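Narno word lists

Narno is a set of plain-text word lists for people who set or solve crosswords in British spelling. It began as one long file on my own machine and was split up in August, when it got too slow to open.

What's in it

There are 31 files, one word or phrase per line, in alphabetical order. Phrases keep their spaces. Accents have been taken off, and hyphens are left in. Place names live in the Mangubat folder, plants and animals in Jakura, and everything else in Trudwood. The folder names don't mean anything, they were the names of old drafts.

Each line ends with a tab and a score from 2 to 4. A 4 is a word most solvers will know. A 2 is fair in a hard puzzle - check it in a dictionary first.
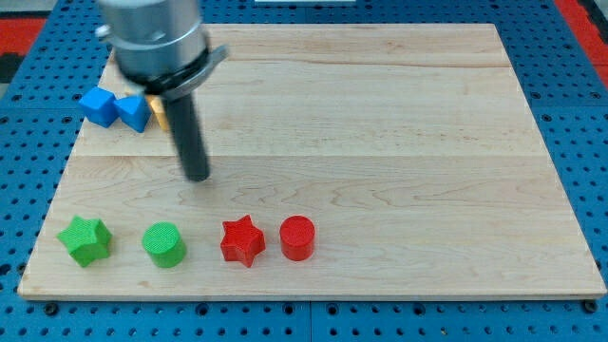
Can I use the lists in a puzzle I'm paid for?
You can, and there's no fee. A credit is welcome but you don't have to give one. Please don't sell the lists on by themselves.

Known problems

Plurals are patchy, mostly in Jakura. Words ending in -ise are all there, but the -ize forms were dropped and 81 of them need to go back in. A few river names appear twice with different scores. If you merge the files, keep the lower one.

Changes

Send corrections as a text file, one per line, with the old entry first and the new one after a tab. Vignesh Lobo looks after the scores, so put his name at the top if you want one changed.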